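Visit Report: Open Day at the Gevness Automation Workshops
Prepared for the Flamska Retail and Household Services Association

Members of the Association attended the spring open day at the Gevness workshops in March. The invitation followed a request made at our last general meeting, at which several members asked whether machines could yet take on any of the routine work done in their shops and in the homes they serve. The visit was arranged to let members see such work for themselves and to put questions to the people responsible for it.

Arrival and program

The party of 11 members traveled from Flamska by coach and was received at the main gate at 10 a.m. Visitors were given a badge, a printed floor plan and a short safety talk. The morning was given over to the two large halls, where established equipment is shown. The afternoon was reserved for the smaller rooms at the rear of the site, where newer work is carried out. Lunch was served in the canteen and was adequate, although members with dietary requirements should note that these must be sent in ahead of time.

The floor plan listed 40 stations. It was not possible to see all of them in one day, and the party agreed over coffee to give priority to those dealing with folding, sorting, shelf filling, dishwashing and the handling of fresh goods.

The main halls

The first hall holds equipment that most members already know in some form: conveyors, carton formers, label applicators and palletizing arms. These machines are fast and dependable, and our members who run stockrooms asked mainly about price and floor space. A compact carton former drew the most interest. It occupies less space than the model presently in use at two member firms, and the staff at the station were willing to stop the line and open the guards so that the feed could be inspected.

The second hall was of more direct concern to the household side of the Association. A towel-folding station, supplied by Besau, was run for visitors on the hour. It folded hand towels neatly and at a steady pace. With bath towels it was slower, and on two occasions an attendant had to pull a corner free before the cycle could continue. Fitted sheets were not attempted. When asked, the attendant said that fitted sheets were being looked at and that no date could be given.

A shelf-filling unit nearby placed canned goods and boxed cereals without difficulty. Bagged goods were another matter. Bags of rice slumped when set down and leaned against their neighbors, and the unit made no attempt to straighten them. Members from the grocery trade remarked that a new employee learns to square up a row of bags on the first morning. They also remarked that the same employee is seldom pleased to be filling shelves at 5 a.m., and that a machine willing to do the cans alone might still earn its place.

The dishwashing station was closed for repair during our visit. This was a disappointment to the catering members. A printed sheet was available, but it dealt chiefly with water use.

The rear rooms

After lunch the party was divided into two groups. The rear rooms are narrow, and visitors are asked to stay behind the floor markings. Members are advised to wear flat shoes and to leave large bags in the coach, as there is no cloakroom on this side of the building.

The first of these rooms is used for kitchen work. Tasks shown included putting cutlery into a drawer tray, wiping a counter and moving eggs from one carton to another. The eggs were handled with great care. The cutlery took longer than members expected, mainly on account of teaspoons lying one inside another.

The second room is given over to the Wan project, which is concerned with soft and irregular goods. Its present subject is cut flowers. This was of particular interest to the florists in our party, several of whom had joined the visit for this reason alone. The work is done by a pair of arms at a black-topped table, using tulips and bunches of small white flowers, and the aim is to have stems picked up from the table and placed in a vase.

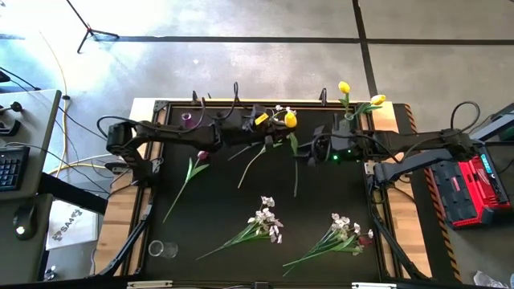

Our florist members were asked by their hosts what they considered the hardest part of the job, and a useful discussion followed. Their view was that picking up a stem is a small part of the work. A tulip must be held firmly enough that it does not turn in the hand, and lightly enough that the stem is not bruised. Stems lying in a bunch catch on each other, and the leaves catch as well. The neck of a vase leaves little room for error once the first few stems are in. Beyond this comes judgment of height and direction, which florists apply without much thought and find difficult to put into words.

The project staff took notes and were frank about the present position. They explained that single stems are the main exercise for now, and that bunches are a separate problem – a pull on one stem will often bring others with it. They reported 813 practice runs with flowers since the work began in December. They did not offer a success rate, and said that they would prefer to do so once the same set of tasks had been repeated over a longer period. The party considered this a reasonable answer.

One member asked whether artificial flowers would serve as well for practice. The staff replied that these can be useful for repeated work, but that they bend differently and should not be taken as a full substitute. Another asked about thorns. Roses are planned for a later stage.

Discussion on the return journey

Opinion among members was divided. Those with stockrooms felt that the day had been well spent and that one or two purchases might follow. Those in laundry and household services judged that the folding equipment would suit a business handling large numbers of identical towels, and would be of little help in a private home where no two loads are alike. The florists saw no prospect of buying such equipment in the near future. Several of them said, however, that they would be glad of a machine to strip leaves and recut stems in the back room on the days before a major holiday, and the Association has agreed to pass this suggestion to Gevness.

There was also some discussion of staffing. Members were clear that the chores they find hardest to fill are the early, wet and repetitive ones, and that demonstrations would be more persuasive if they began there. Arranging flowers for a customer is work that people apply to do. Washing 40 buckets is not.

Practical notes for future visits

The site is a long way from the rail station, and the coach remains the best means of travel. Parking for private cars is limited. Photographs are allowed in the rear rooms with the consent of the staff on duty, and in the main halls only at marked stations. The canteen does not accept cash.

Gevness has offered the Association a second visit in the fall, by which time the dishwashing station is expected to be back in service. Places will again be limited, and preference will be given to catering members who were unable to see that equipment on this occasion. Those wishing to attend should write to the Association's office, stating their trade and any tasks they would like to see attempted. A copy of the floor plan and the Besau price list may be consulted at the office during normal hours.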